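How to Prepare Household Linens for Storage

Reading time: 5 minutes

Linens that are put away carelessly tend to yellow, crease and pick up odors. The Flondgate Household Advice Service recommends the following steps for towels, sheets and pillowcases that will not be used for a season or longer.

1. Wash every item, including those that look clean. Body oils and detergent residue can darken over time.

2. Rinse twice and leave out fabric softener, as it coats the fibers and makes towels less absorbent.

3. Dry each piece completely. Thick hems hold moisture longest – check them by hand before folding.
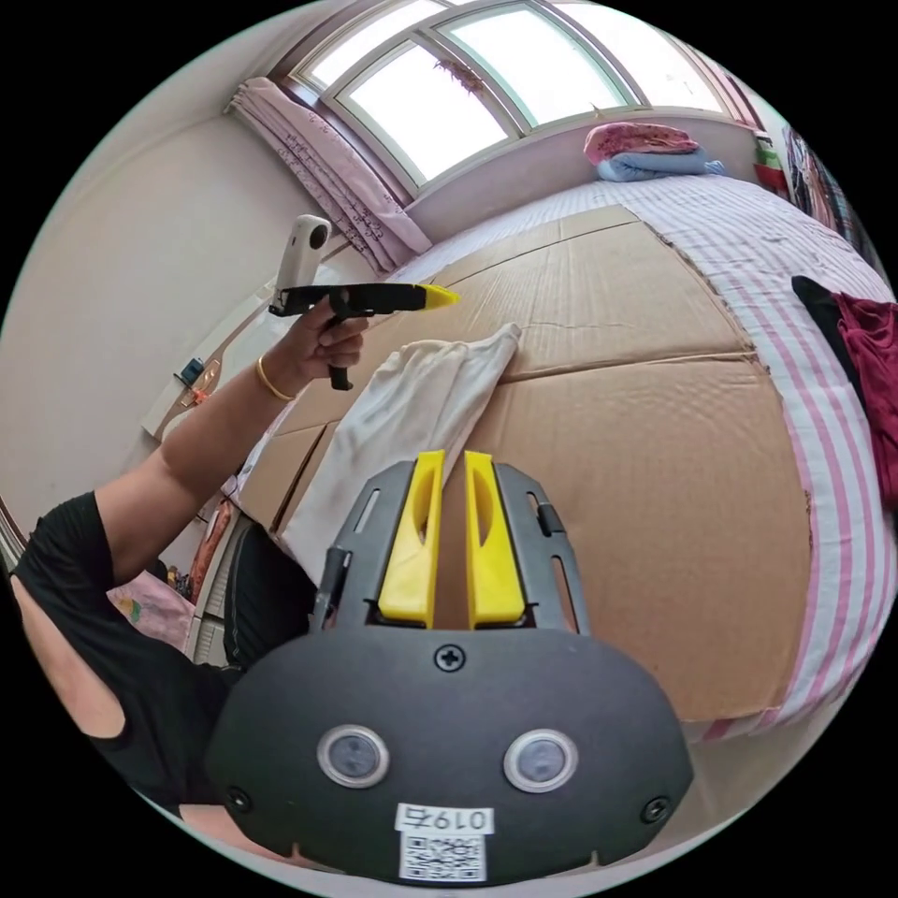
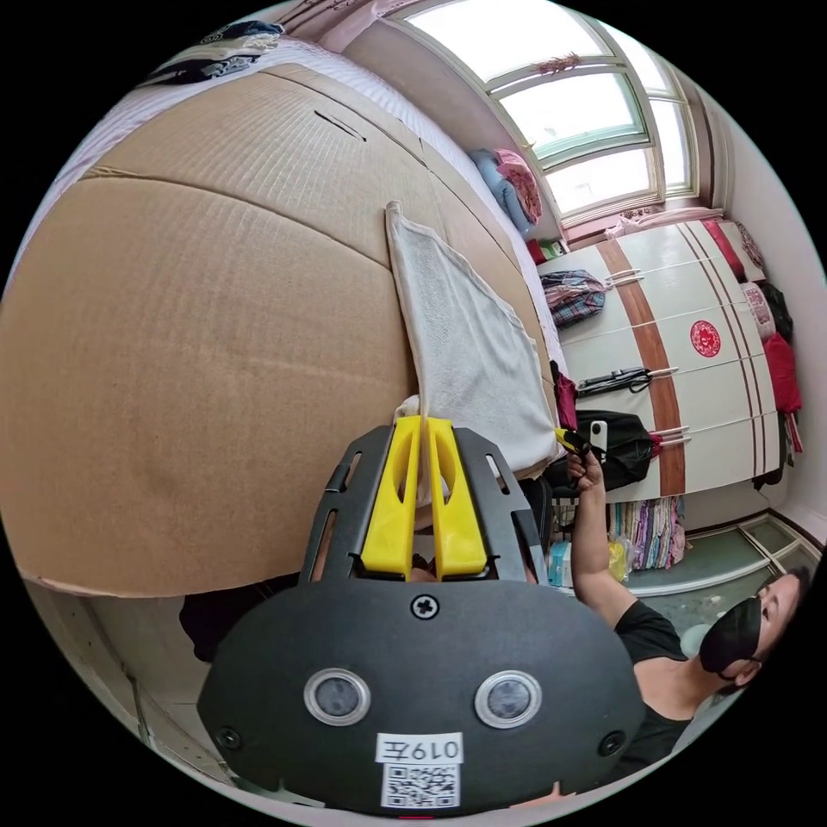 Home Care: Laundry and Linens

4. Sort by type and size. Keep sheet sets together by placing the folded pieces inside one matching pillowcase.

5. Fold towels in thirds lengthwise, then in half. Heavy items should go at the bottom of the stack.

6. Store in a cool, dark cupboard. Line bare wood shelves with acid-free paper. Plastic bags are not advised for cotton or linen.

Items stored for more than a season should be taken out, aired and refolded along different lines. Residents who follow a yearly schedule may find March a convenient month for this task.

Questions about delicate or antique fabrics may be sent to Souad Nasr, Home Care Adviser.

Related guides
Removing Old Stains from Cotton
Choosing Shelf Liners
Airing Blankets and Quilts

Contact us | Copyright Flondgate Household Advice Service | Back to top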